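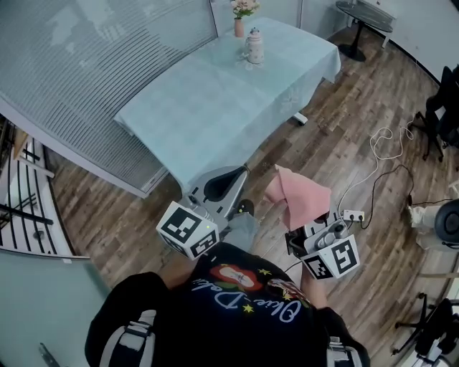

Pink cloth held in the right-hand gripper

Wullitz Co-op Nights: FAQ

When do the sessions run?
Every second Friday, 20:00 server time. The next one is April 24, 2026.

How many slots are there?
30 per mission, of which 20 are open to guests. The rest are kept for Wullitz members until the briefing starts.

Which map is used?
Pumel until July, then Nemia.

Which radio channel do I need?
Flight lead is on 309. Ground crews use 435 - do not transmit there during take-off.

Can I join after the start?
Yes, up to the first waypoint. After that the server is locked.

My mods are rejected on connection. Why?
The server checks file versions. Remove all mods except the Thaweesak terrain pack and reconnect.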